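Aus der Werkstattpost: Können die das jetzt endlich, die Wäsche?

Liebe Leserinnen und Leser,

im Juli habe ich an dieser Stelle ein bisschen leichtfertig geschrieben, dass uns das Thema Haushaltsroboter noch eine ganze Weile erhalten bleiben wird, und seitdem kommen Briefe. Viele Briefe! Die meisten von Ihnen wollen gar nichts über Laufroboter wissen oder darüber, wer beim Schach gewinnt, sondern schlicht, wann Ihnen jemand die Wäsche zusammenlegt. Das kann ich gut verstehen. Ich bügle selbst höchst ungern und lege noch ungerner zusammen.

Also der Reihe nach. Handtücher gehen inzwischen ganz ordentlich, jedenfalls wenn sie alle gleich groß sind und auf einem leeren Tisch liegen. Ein Handtuch hat vier Ecken, und wenn die Maschine zwei davon erwischt, ist das Schlimmste überstanden. Catrin Voyle, die bei Zoseck das Greifen von Textilien betreut und mir dankenswerterweise am Telefon sehr viel Zeit geschenkt hat, nennt Handtücher deshalb die Grundschule. In ihrer letzten Versuchsreihe gab es 1.000 Durchgänge mit Handtüchern, und bei 37 davon musste jemand eingreifen. Damit könnte ich leben, so gut ist die Quote bei mir zu Hause auch nicht, wenn die Kinder helfen.

Beim Pullover sieht die Sache anders aus. Der hat Ärmel, die überall landen können, einen Ausschnitt, Bündchen, und das Gestrick gibt nach, sobald man daran zieht. Wir Menschen streichen den Stoff glatt, schlagen die Ärmel ein und denken dabei ans Abendessen. Eine Maschine muss erst einmal herausfinden, was vorn und hinten ist und wo eigentlich die Schulter aufhört (wer schon einmal einen Rollkragen auf links aus der Trommel gezogen hat, wird Mitgefühl haben).

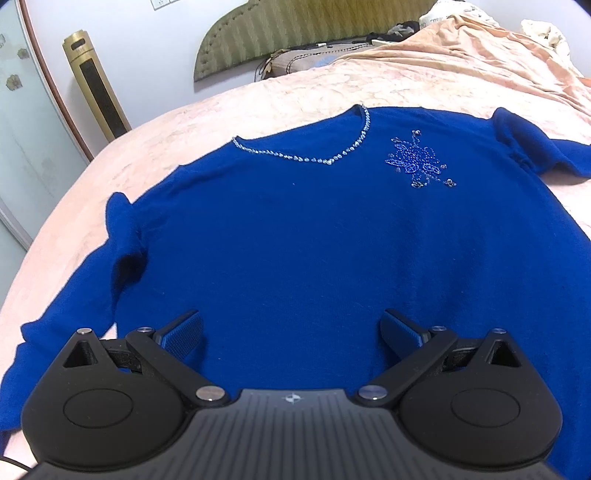 Dazu kommt alles, was an so einem Kleidungsstück verziert ist. Perlen, Strasssteinchen, Pailletten, aufgestickte Blumen: Das glitzert, und glitzernde Stellen bringen Kameras gern durcheinander. Außerdem möchte man nicht, dass zwei Finger ausgerechnet dort zupacken, wo etwas angenäht oder aufgeklebt ist. Frau Voyle erzählte, dass bei Zoseck 156 verschiedene Oberteile im Regal liegen, vom Unterhemd bis zur Strickjacke, und dass die schlichten darunter längst langweilig geworden sind. Die feinen Sachen sind es, an denen sich abends alle festbeißen.

Und dann wäre da noch das Bett. Sehr viele von uns legen die Wäsche ja auf dem Bett zusammen, ich auch, der Rücken dankt es einem. Für einen Greifer ist so eine weiche Unterlage aber lästig. Sie gibt nach, sie hat selber Falten, und wer den Saum fassen will, hat schnell ein Stück Tagesdecke mit in den Fingern. Bei Mommont, wo man an einem Gerät für kleine Wäschereien arbeitet, umgeht man das ganz einfach mit einer festen Platte. Für den Betrieb ist das vernünftig, für mein Schlafzimmer hilft es mir leider wenig.

Was heißt das nun für Sie? In der Wäscherei und im Lager, bei gleichförmigen Stücken, würde ich in den nächsten Jahren durchaus mit Maschinen rechnen. Zu Hause, mit dem Lieblingspulli auf der Tagesdecke, bitte noch etwas Geduld. Ich lasse mich sehr gern eines Besseren belehren!

In der nächsten Ausgabe geht es um die Spülmaschine, genauer gesagt ums Ausräumen. Wer dazu eine Frage hat, schreibt wie immer einfach zurück auf diese Post.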